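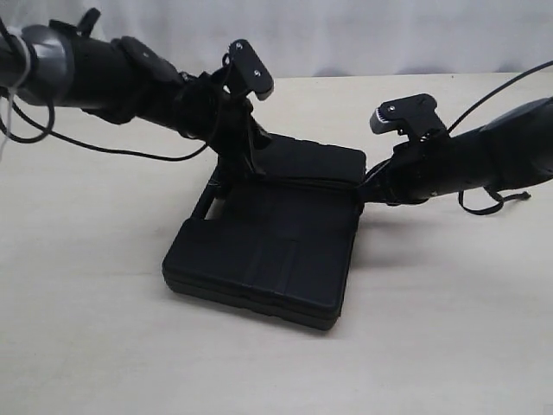 A black plastic carrying case on a light tabletop.

The Case for the Case
Ornus Quarterly, Home and Workshop

The hard plastic carrying case is among the least discussed objects in the American household. It arrives with a drill, a socket set or a sewing attachment, is opened with some care on the first day, and is then asked to hold its contents for as long as the owner keeps them. Many cases outlast the tools they were sold with. In the storage rooms of the Pelside Lending Library of Tools, which has 300 items available to members, 99 are kept in molded cases, and several of those cases are now on their second or third occupant.

The library reviewed its packing practices last August. Its staff had noticed that returned cases were often complete but would no longer close properly. In most instances the fault lay with the cord. A power cord or charging lead that has been pushed in last, on top of everything else, lifts the lid along one side, and the borrower then presses down until the latch catches. After a season of this treatment the hinge begins to whiten and the latch loses its grip.

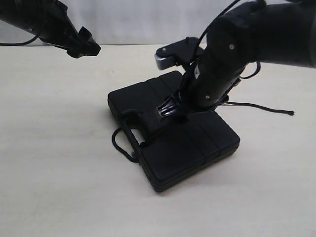
The remedy adopted at Pelside is to pack the cord first. The case is laid flat on a cleared table, with the handle toward the person packing. The cord is coiled to suit the largest open space in the tray and set down there before any tool goes in. Heavier pieces follow, then the small parts in their pockets. The lid should come down under its own weight. If it stops short, the contents are taken out and placed again.

Members are also asked to leave the factory labels in place and to keep loose bits out of the coil. A printed card in each case shows the layout. The cards were redrawn this spring after it was found that the older ones showed every part except the cord.

Coiling deserves a separate word. A cord wound tightly around the hand takes a twist with each turn, and those twists remain when it is next laid out. The library teaches an alternating coil, one loop over and the next loop under, which allows the cord to run out straight. Braided sleeves tend to hold a bend less stubbornly than plain rubber, although they collect lint and hair and should be wiped down before they are put away. 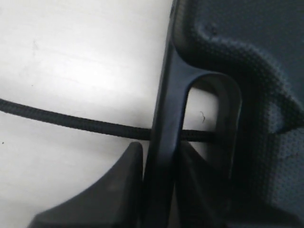

One longtime member objected to the emphasis on coiling, remarking that "a shoebox and a bread-bag tie did the job for 16 years" and that a cord kept apart from its case is at least easy to find. The library does not recommend the practice, having spent a good deal of time matching stray cords to tools, but it has begun to stock fabric ties at the front desk.

Rope and line are handled under the same rules. The library lends short lengths for tying down loads, and these come back in more varied condition than anything else in the collection. Each length is stretched out on a table at return and followed by hand from end to end. Small knots are worked loose at once, before the line is put under load again and they tighten past undoing. 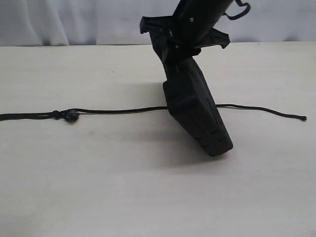 Thin black rope laid out across a white tabletop, with a small tangled knot toward one end.

A line that cannot be cleared is cut at the knot and relabeled with its new length. Anything under 3 feet goes to the Tendska shelf, named for the street on which the library first opened, where members may take offcuts without signing for them. Empty cases are placed on the shelf below, with their latches closed and the old layout cards removed.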